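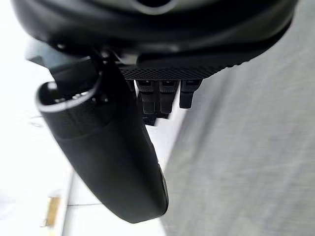

Hi! If you landed here you probably want the box scores, so: they're in `games.csv`, go grab them, and come back when a column confuses you.

# Lornura League box scores

I grew up two blocks from the Lornura ballpark, and a while back I started typing up the old summer league scorebooks so I could settle an argument with my brother about who led the league in doubles. (It was Pustov. I was wrong. Moving on.) The typing got out of hand and now it's a dataset, covering 412 games and 1,811 player lines from a semi-pro baseball league with 8 teams that most people outside the county have never heard of.

## What's in the folder

- `games.csv` has one row per game: home team, away team, final score, innings played, and which scorebook it came from
- `batting.csv` has one row per player per season, so a guy who played six summers shows up six times
- `names.csv` is my lookup table for spellings, and oh boy, did I need it
- `notes.txt` is everything I scribbled while typing, barely cleaned up

Everything is plain comma-separated text in UTF-8. Opens fine in a spreadsheet, opens fine in pandas:

```
import pandas as pd
bat = pd.read_csv("batting.csv", dtype={"player_id": str})
```

Please keep the `dtype` part! The player IDs have leading zeros and pandas will happily eat them, and then your joins come back empty and you send me an email at midnight.

## Columns in batting.csv

| column | what it means |
|---|---|
| `player_id` | my own ID, matches `names.csv` |
| `season` | the year, four digits |
| `team` | three-letter code |
| `g`, `ab`, `h` | games, at-bats, hits |
| `d`, `t`, `hr` | doubles, triples, home runs |
| `bb` | walks, blank if the scorer skipped them |
| `conf` | how sure I am, from 1 (squinting) to 3 (clear as day) |

A blank means I don't know. A zero means zero. I was sloppy about this in the first version and Shona Merrick caught it, along with a whole season where I'd swapped the triples and homers for one team. She rechecked every line of that season against the book, and I owe her several lunches.

## Where the numbers came from

Six scorebooks, mostly pencil. Four of them belonged to the Zirnov family, who ran the concession stand and kept score from the window, and the other two turned up in a box at the library sale. The Zirnov books are wonderful. They use the same symbols all the way through and they even note rain delays. The library ones were kept by several different people and one of them had strong opinions about errors, so be careful comparing fielding remarks across books.

I typed everything by hand, then typed each game a second time without looking at the first pass and compared the two. Where they disagreed I went back to the page. If I still couldn't read it, it got a `conf` of 1 and a line in `notes.txt`.

## Stuff that will trip you up

**The two Chus.** There was a shortstop and a left fielder, both listed as just "Chu," on the same team, in the same seasons. I split them by position wherever the scorer wrote one down. Where he didn't, the line is under the shortstop with a `conf` of 1. If you have a better idea I'd love to hear it.

**Short games.** Doubleheaders were seven innings each. The `innings` column tells you, so filter on it before you compute anything per game.

**Missing playoffs.** I only have playoff games for some of the seasons. Don't use this to work out who won the title. The league kept a separate sheet for that and I've never seen it.

**Walks.** One scorer didn't think they were worth writing down. On-base percentage for his seasons is hopeless, so I don't include it at all.

## Using it

Do whatever you like with it, school projects, blog posts, a simulation league, anything. A mention and a link back would be nice. Please don't fill in the blanks and repost it as the full record, though, that would make me sad.

Found a mistake? Open an issue with the season, the team, and the player ID. If you've got a scorebook in your attic, same thing, and I will drive to you. I do most of my updates in February when there's no baseball to watch, so replies in July can be slow.

## Next up

- Pitching lines (started, very slow going)
- Uniform numbers, where the books list them
- A second look at every `conf` 1 row from the library books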